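Small ovens to go out on loan in Wistumham from May

Residents of Wistumham who have no working oven at home will be able to borrow a countertop one from May, under a scheme being run from a ground-floor room at Lanix House on Yoon Road.

The ovens are the small white kind that stand on a table and plug into an ordinary wall socket. Each one goes out with a metal baking tray, a wire rack and a printed sheet of instructions. A loan lasts nine weeks and can be renewed once if nobody else is waiting.

The scheme has been set up by Skurkix, the housing company that owns Lanix House and three smaller blocks near the station. It says a survey of its tenants last autumn found that many were cooking on a hob or in a microwave and nothing else. In most cases the flat had been let without a cooker, or the cooker had broken and the tenant could not afford to replace it.

A deposit of £2 is taken when the oven is collected. It is returned when the oven comes back with its tray and rack. There is no other charge.

Before taking an oven away, borrowers spend a short session in the room at Lanix House. They are shown how to set one up, what fits in it and how to keep it clean. The room has white walls and a wood-coloured floor, and the work is done at a round table with space for an oven, a tray and little more. Skurkix said it wanted a table of the size people have at home, because a long kitchen counter would have given the wrong idea of how much room is needed.

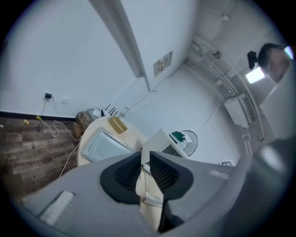

The round table at Lanix House, with a wicker basket standing beside it.

The first part of the session is taken up with where to put the oven. The sheet asks for a firm, level table, a gap at the back and sides, and a socket near enough that the lead is not stretched. Extension leads are discouraged. Curtains, tea towels and paper should be kept well away, and the oven should not be pushed up against a wall while it is on.

People are also asked to look at where the door will come down when it is opened. On a small table it can come further forward than expected, and the sheet suggests opening and closing it with the oven unplugged before any food goes in. Whatever is standing in front of it can then be moved.

Trays have caused the most trouble so far. Several tenants who already own a small oven told Skurkix that they had bought trays from the supermarket and found them too wide. The ones lent out under the scheme have been matched to the ovens, and borrowers are asked not to swap them with trays from elsewhere. Anyone who wants a second tray is advised to measure the inside of the oven, from wall to wall and from the back to the closed door, and to take the figures to the shop.
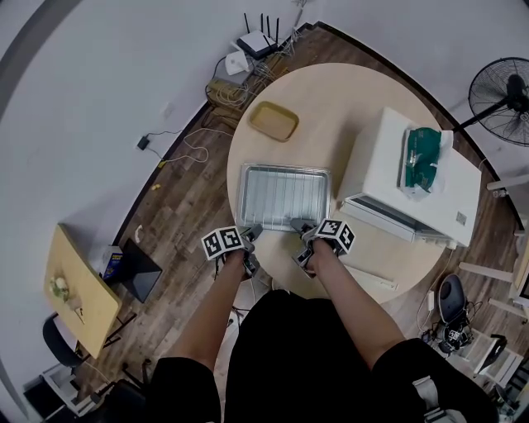

Storage is the next thing on the sheet. A countertop oven takes up a good part of a small table, and most people end up using the top of it as a shelf. Skurkix would like them to get into the habit of clearing it each time before switching on, as the top gets hot enough to soften plastic. At the table in the Lanix House room, a green bag partly wrapped in clear plastic was lying on the oven, and it is the sort of thing the sheet has in mind. Bread, packets, post and phone chargers are all on its list of items to move first. The list is printed in large type so that it can be stuck to a cupboard door.

The wire rack can be used in two ways. Laid inside the baking tray, it lifts the food so that fat drains underneath, and this is recommended for sausages, chicken pieces and bacon. Taken out and set on the table, it serves for cooling biscuits or rolls. Borrowers are told to put it back in the tray when they have finished, mainly so that the two are returned together at the end of the loan.

Recipes on the back of the sheet have been chosen to fit one tray. They include a cheese and potato bake, roast carrots, a plain fruit loaf and flatbread made without yeast. The potato bake uses 400g of potatoes, sliced thinly, which Skurkix says is as much as will cook through evenly in a single layer. Quantities for larger households are not given. Families are advised to cook in two batches and keep the first one warm under foil.
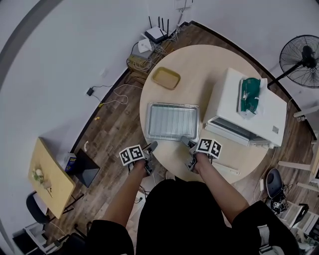 A silver metal tray with its wire rack on the round table, with the white toaster oven to the right and a small tan tray near the far edge.

Cleaning takes up the last part of the session. The oven must be unplugged and left until it is cold. Crumbs are tipped out or brushed up, and the inside is wiped with a damp cloth and a little washing-up liquid. Spray oven cleaner should not be used, as it can damage the heating elements. The rack can be soaked in the sink. The tray should be dried straight after washing and put away dry.

Ovens that come back dirty will be cleaned at Lanix House before going out again, and the deposit will still be returned. Skurkix said it did not want people to hold on to an oven they no longer needed through worry about a few marks on the glass.

Every oven will have an electrical check between loans. Faults should be reported by telephone, and the oven should be unplugged and left alone until it can be exchanged. Borrowers are asked not to carry out repairs or change the plug.

The money for the first year has come from Skurkix and from a collection at the Yoon Road summer fair, which raised £460. The fair money has been spent on trays and racks. A request for further funding has been sent to the town council, and a decision is expected before the autumn.

Some residents have asked whether the company should be fitting full-size cookers instead. Skurkix said that cookers were being replaced in its own flats as they came up for re-letting, and that the loan scheme was meant to help in the meantime, including people who rent from other landlords.

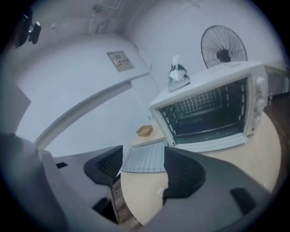 Do I have to be a Skurkix tenant to borrow an oven?

Anyone living in Wistumham can apply, including lodgers and people in temporary accommodation. You will need to bring one letter or bill with your address on it. If you are in a shared house or a hostel, please check first that small cooking appliances are allowed in your room or kitchen.

Ovens can be collected from Lanix House on the same day as the session. They are not heavy but they are awkward to carry, and those coming by bus are advised to bring a large, strong bag with handles. Delivery can be arranged for people who cannot manage this, though there may be a wait of a week or two.

A pram or shopping trolley will also do for the journey home. The rack and tray should be carried separately, or wrapped in a towel, so that they do not knock against the glass door.

Sessions will be held in the mornings to begin with. Skurkix said evening sessions would be added if enough people asked for them, and that places would be kept small so that everyone can stand at the table. Children may come along with an adult.

Applications open at 9am on the first working day of May. Forms can be picked up from the front desk at Lanix House, Yoon Road, or from Wistumham library. Completed forms should be handed in at either place.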